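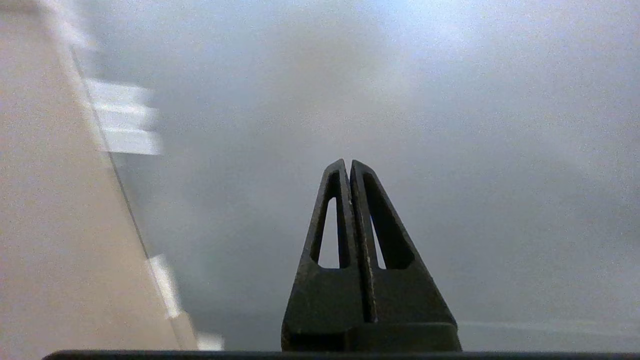
Does the finger set need changing before every job, or only when the pads go smooth? The question was put to us by a subscriber to the Litell plan in September, and it covers most of what people write in about, so the answer is given first. Only when the pads go smooth. Everything else on this page is about making that happen later.

Litell bench arm, home workshop plan: care and setting-up tips
Page last revised December 31, 2019

What the plan includes
Arm, gripper, wrist camera and one pair of open-frame fingers, on hire. Wekthorpe delivers and collects. Spare fingers are sold by Kragh in pairs, part 1304. Do not mix one old finger with one new one. The tips will not meet squarely and thin items will turn in the grip.

Checking the fingers
Close the gripper fully with nothing in it. The two fingers should meet along a straight seam from base to tip. Look at the seam from the front and then from the side. If light shows through near the tips only, the mounting screws are uneven. Slacken both, close the gripper again, and tighten them a quarter turn at a time, left then right.
Small scuffs and pale specks on the faces do no harm. Replace the pair if a strut is cracked, if a tip has a chip you can catch with a fingernail, or if the faces feel polished.

Cleaning
Wipe with a damp cloth and a drop of washing-up liquid. Dry with a second cloth. No white spirit, no acetone, no dishwasher.
The cutouts in the fingers collect sawdust and flour. Use a dry pastry brush or an old toothbrush, working from the tip down towards the base, and finish along the ridge where the fingers join the mount. Dust left there gets into the slide.
The camera window takes a lens cloth only. Kitchen roll scratches it.

Setting out the bench
Keep the bench cover plain and matt. Pale grey works well, and so does the back of an old roll of lining paper. Gloss white gives glare under a strip light and the arm will stop and ask for help more often.
Leave a hand's width between the closed fingers and the nearest upright panel or box side. The bases of the fingers are a good deal wider than the tips, and it is the bases that knock things over. If you judge the gap by the tips alone you will clip the edge on the way down.
Tape down loose labels and tabs. A flapping label can be read as an edge.
Put the lamp high up and behind your shoulder. A low lamp in front leaves the fingers dark against a bright bench, and you will not be able to judge wear from the camera view.

Speed
The arm leaves the factory set to 103 on the speed dial. For sorting screws or putting lids on tubs this is fine. For anything near glass, turn it down to 13 and leave it there for the first week. Blur in the camera view means that the arm is travelling too fast for the light you have. Slow it down or add a lamp; the result is the same.

Grip
Start at the lowest grip setting that will lift the item and go up one step. Eggs, light bulbs and thin plastic pots should stay on the lowest setting. Jars may need a rubber band round the widest part.
Avoid oiled tools. If a chisel has just been wiped over with camellia oil, either put it away by hand or clean the fingers straight afterwards.

When to order spares
Under ordinary kitchen use a pair is rated for 2000 closings. Workshop use is harder on them, especially with abrasive paper or masonry fixings. The count is shown on the second page of the settings menu and has to be reset by hand when you fit a new pair. Hold the button until the number clears.

Running it with Gamemeo
The Gamemeo timer plug can switch the arm's supply on and off. Use it for switching on only. Cutting the power while the gripper is closed leaves it closed, and forcing the fingers apart will strip the slide. Park the arm from its own menu first, then switch off at the wall.

Is the hire plan worth having?
For repeat work, yes: sorting fixings, filling spice jars, moving trays off a drying rack. For one-off jobs the setting up takes longer than the job. The fingers are the weak part, and they are also the cheap part. We would like to see a spare pair in the box at this price. The printed booklet is thin on cleaning and gives no screw size for the mount. It takes a 2.5 mm hex key.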